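Can a school running club apply for a race charity grant, or does the school have to?
Last updated August 24, 2021
Posted by Kirsten Landry

I coach a before-school running club at an elementary school in Skestness. We have 12 kids and we're having a great time! The Zirham 10K gives part of its entry fees to schools every year, and I'd love to ask for money for shoes and a bus to the fall meet. The form wants a "fiscal contact" and a tax ID. The club has neither. Do I apply in our own name, or does it have to go through the school? The most they give is $2,000 and we need nearly all of it.

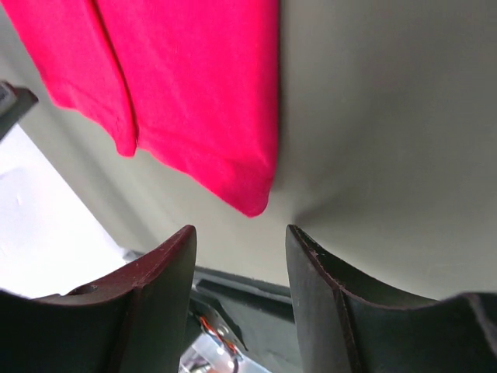 Chantal Cormier
Go through the school! We did this two years running with our jump rope team and it was so much easier than I feared. Ask the school office who handles outside money. At ours it was the bookkeeper, and she filled in the tax ID and fiscal contact lines in one sitting. The check gets made out to the school, so have them set up a separate line for the club before it arrives. We skipped that the first year and our money sat in the general fund until November while everyone figured out whose it was. Also, ask for the bus and the shoes as two items with a price for each. Our reviewers funded one and asked us to come back for the other, and we did, and got it!

Normand Petrenko
Some race funds take clubs if a parent group will sign for them. Ours did. Email and ask, they're friendly people.

Dwight Paquette
Agree with Chantal, with one thing to add. Check whether your district has to approve gifts over a certain amount. Ours does, and the approval took 4 weeks, so start early if the deadline is close. I read applications for a small race fund (not Zirham), and I love the ones that tell me plainly what the kids will do with the money. "Shoes for 12 runners, bus to one meet" is great. We gave out $3,331 last year and the best request in the pile was half a page long. Get the principal's signature before you send it, too. A missing signature is the thing I have to chase most often, and I hate seeing a good club wait on it. Good luck to your runners, Kirsten!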